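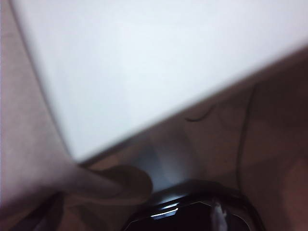
Why Do Clothes Wrinkle?

Have you ever pulled your favorite T-shirt out from the bottom of a drawer and found it covered in lines, like a map of some country with far too many rivers? Mine does that all the time. I used to think the shirt was being stubborn. Then I started reading about what cloth is made of, and now I find wrinkles so interesting that I sometimes forget to iron (that's my excuse, anyway).

Let's start really small. A lot of our everyday clothes are made of cotton, and cotton comes from a plant. When the seed pods of the plant pop open, they are full of white fluff, and each bit of fluff is a fiber — a long, skinny hair, much thinner than the hair on your head. People twist lots of these fibers together to make thread, and then they weave or knit the thread into cloth.

Now go even smaller, so small that an ordinary microscope won't help you. Every cotton fiber is built from long chains of something called cellulose. Trees have it too, and so does the paper in your notebook. Imagine a big bowl of spaghetti lying side by side, with tiny bits of stickiness holding each noodle to the noodle next door. That stickiness is called a hydrogen bond. One of them is weak. But there are so many of them in a sock that you could never finish counting!

When you bend cloth and leave it bent, the noodles slide a little. Some of the sticky spots let go, and then they grab on again in a new place. Once that happens, the cloth has a new favorite shape, and the new shape has a crease in it. Hello, wrinkle!

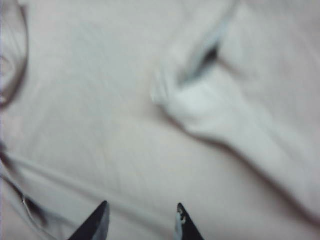 Water makes all of this much easier. Water sneaks in between the chains and loosens the sticky spots, so the noodles can slip around as much as they like. Then the water dries up, the sticky spots grab hold again, and whatever shape the cloth is in at that moment is the shape it keeps. So a wet shirt left in a ball dries into a wrinkly shirt. Hang the same shirt up nice and straight and it dries a lot smoother, partly because its own weight tugs it down.

Heat helps too. Warm things have wigglier chains than cold things. An iron uses heat, and pressing, and often a puff of steam as well, which is why it works so well. You're making the noodles slide again, only this time you get to choose where they stop. Please ask a grown-up before you go anywhere near one, though. Irons get hot enough to give you a nasty burn, and they stay hot for a good while after they're switched off.

Does everything wrinkle the same way? Nope! Linen, which comes from the flax plant, wrinkles if you so much as look at it. Wool is springy. Its fibers are curly, like little bedsprings, and a wool sweater will often shake itself out overnight. Polyester is made in factories, and it hardly soaks up any water, so its creases don't set as easily as the ones in cotton. 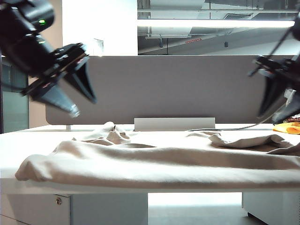
You can test this at home, and it's a good one for a rainy afternoon. You need 2 old cotton handkerchiefs (or squares cut from a worn-out pillowcase — ask first!). Dip one in water and squeeze it out. Leave the other one dry. Scrunch each of them into a tight ball, put a rubber band around each ball, and leave them somewhere warm until the next day. Now take off the rubber bands and spread your squares flat. If the wet one still feels damp in the middle, scrunch it back up and give it more time. Which one has the sharper lines? Draw both of them in your notebook before you shake them out.

If you want to keep going, try the same thing with a piece of wool, or an old polyester scarf. You could also hang one of your crumpled cotton squares in the bathroom while somebody takes a hot shower, and check on it afterward. I did mine on the towel hook and it came out pretty smooth, except for one corner that had been folded under the whole time.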